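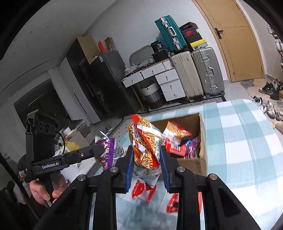
Ticket 247 – Guest verse missing from track 4 of Stesham (deluxe)
Category: Playback & Catalogue > Wrong or missing audio
Last updated: July 5, 2020

Opened by Yareli Salinas

Track 4 on the deluxe edition of Kulen's album Stesham is the wrong version. The credits on Varela list a guest verse by Kurau and the lyrics panel shows all of it, 16 bars, scrolling away over an instrumental. Nobody is rapping. It goes straight from the second hook to the outro. I pay for the family plan and I'd like the song as released. I've already restarted the phone, so please don't ask me to.

Reply from Isauro Sandoval, listener support

Thanks Yareli. Could you clear the cache, sign out and sign back in? Please also tell us whether you are on wifi or mobile data, and whether the download was made before the deluxe edition came out.

Yareli Salinas

Done. No change. I can't see how mobile data would remove one man's voice and leave the drums alone, but I tried it on both. It was never downloaded, I stream it. Same on the phone and in a browser on my sister's laptop, under her login.

Isauro Sandoval

Thank you, that rules out the account. I've played it here and hear the same as you. Passing to catalogue.

Guadalupe Maldonado, catalogue

Picking this up. Several people on the fan boards say the verse was pulled after Kurau complained about a line in it. I've read those threads and I'm not convinced. They all lead back to one post, and that post quotes "a friend at the label". If it had been pulled we would normally get a takedown notice and a new credits sheet. We have neither. The credits still name him and he is still down for his share of the writing.

What I can see:
– The album was delivered in January and the deluxe edition was sent separately, later.
– Standard edition, track 4: verse present.
– Deluxe edition, track 4: verse absent, and the file has a different recording code from the standard one.
– The lyrics were copied over from the standard edition, which explains the panel.
– Both files are the same length to the second.

The last one bothers me. If someone had cut a verse for legal reasons I'd expect the song to be shorter, or for something to be put in the gap. My guess is they sent us the performance mix, the one used on stage when the guest isn't there. Only a guess until the label answers.

Yareli, for now the standard edition has the right audio. You can add that track to your playlist in place of the deluxe one.

Yareli Salinas

That works, thanks. It does mean the play goes to the other edition, and I doubt I'm the only one. Is there a date for a fix, or is this going to be "we're looking into it"?

Guadalupe Maldonado

No date, and I won't make one up. I've written to Jaqueline Meléndez, who handles deliveries for the label.

Internal note, Melquiades Bermúdez

37 reports merged into this one. Half of them repeat the feud story as fact. Please don't confirm or deny it in replies, we don't know. Just point people to the standard edition.

Guadalupe Maldonado

Jaqueline replied. She says the right file was sent and the fault must be ours – a conversion error. I don't accept that. Our conversion doesn't change recording codes, and it can't lift a vocal off a finished stereo track. I've sent her the delivery record with the code on it and asked her to play her own master from start to finish.

Guadalupe Maldonado

New file received from the label, no explanation with it. Verse is there, code matches the standard edition. It's live on the web player. Phones may hold the old copy until the app next refreshes. Yareli, could you check yours before I close?

Yareli Salinas

Browser is right. Phone still has the old one. Leave it open please.

Status: Waiting on app refresh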